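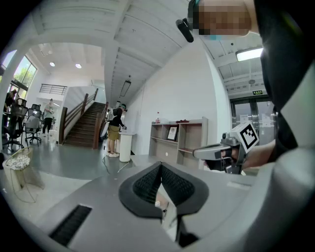 View along a gray hand-held gripper, with its black V-shaped jaw pad at center.

Clorkari Rural Clinic Access Survey: Data Card

Summary

The Clorkari survey records how adults in two neighboring counties, Grillwood and Karnine, reach primary care. It covers travel time, missed appointments, insurance status, language of visit, and use of telephone appointments. The release contains 777 completed interviews, one row per respondent.

Intended use

The data are suitable for describing differences in access between groups within the two counties. They should not be used to estimate rates for the state or to rank individual clinics. Users who wish to link these records to other sources must first write to the data office.

Collection

Interviews were conducted by telephone and in person, in English and Spanish. Respondents were drawn from a list of residential addresses, with one adult selected per household. In-person interviews were held at the Dela Peña Health Center during evening hours, ending at 7:30 p.m. Of the completed interviews, 187 were conducted in Spanish.

Files

interviews.csv holds the responses. codebook.txt lists each variable, its permitted values, and the wording of the question in both languages. weights.csv holds the household weights and joins to the first file on resp_id.

Missing values

A blank cell means the question was not asked. The code 98 means the respondent did not know, and 99 means the respondent declined. Household income was declined by 125 respondents and should be treated with caution in any model.

Known limitations

Adults without a fixed address are not represented. Travel time is self-reported and tends to cluster at quarter hours. The question on dental visits was reworded after the first month of interviewing; the variable dent_v2 marks the later wording.

Privacy

Names, street addresses, and dates of birth have been removed. Age is given in five-year bands.

Maintenance

Wakana Hayashi maintains the files and the codebook. Dušan Kováčik is responsible for the weights. Corrections received before November will appear in version 2.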